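Chapter 6
Finishes for Outdoor Furniture

A patio table or garden chair is exposed to sun, rain and frost for most of the year. The finish slows the damage these do to the wood. This chapter covers penetrating oils, film finishes and paint, and ends with a shop exercise on a folding chair. Students should have read the chapter on moisture movement first.

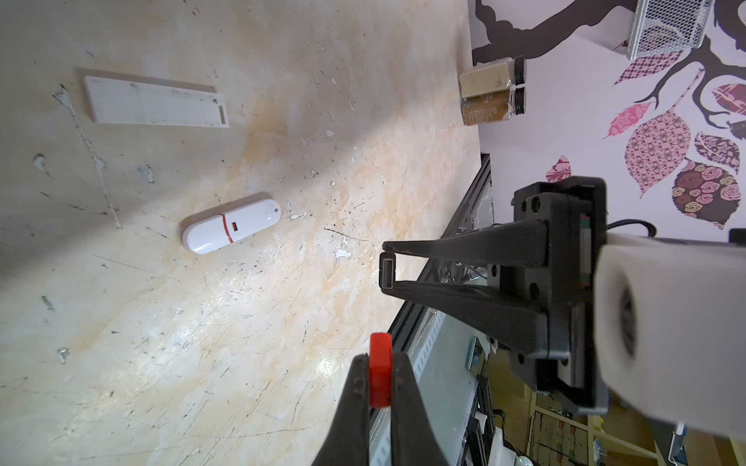 Why does varnish peel on outdoor furniture?
Wood swells and shrinks as its moisture content changes. A hard film can't stretch as far as the wood under it, so it cracks, usually at the joints and end grain. Water gets in through the cracks and lifts the film from below.

6.1 Penetrating oils
Oil soaks into the surface and leaves little or no film. It is easy to renew, but it wears away quickly in full sun. Apply a thin coat, wait 30 minutes, and wipe off everything that has not soaked in. Spread used rags flat outdoors to dry, as wadded oily rags can catch fire on their own.

Chukwuemeka Amadi kept a record of 4 oiled chairs on a south-facing deck in Sutherland. By March the arms had turned gray, while the undersides of the seats still held their color. His notes are reprinted at the end of the chapter.

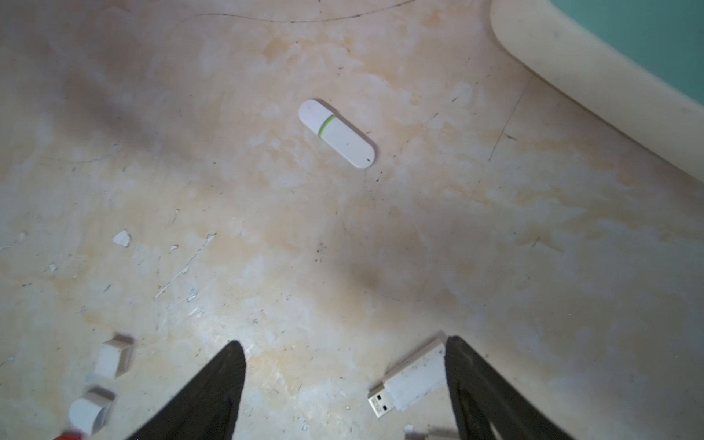 Figure 6.2 Worn surface with stains, scratches and fine cracks.

6.2 Film finishes
Spar varnish is more flexible than indoor varnish and contains additives that absorb ultraviolet light. Several thin coats are needed, and the end grain should get at least one more than the faces.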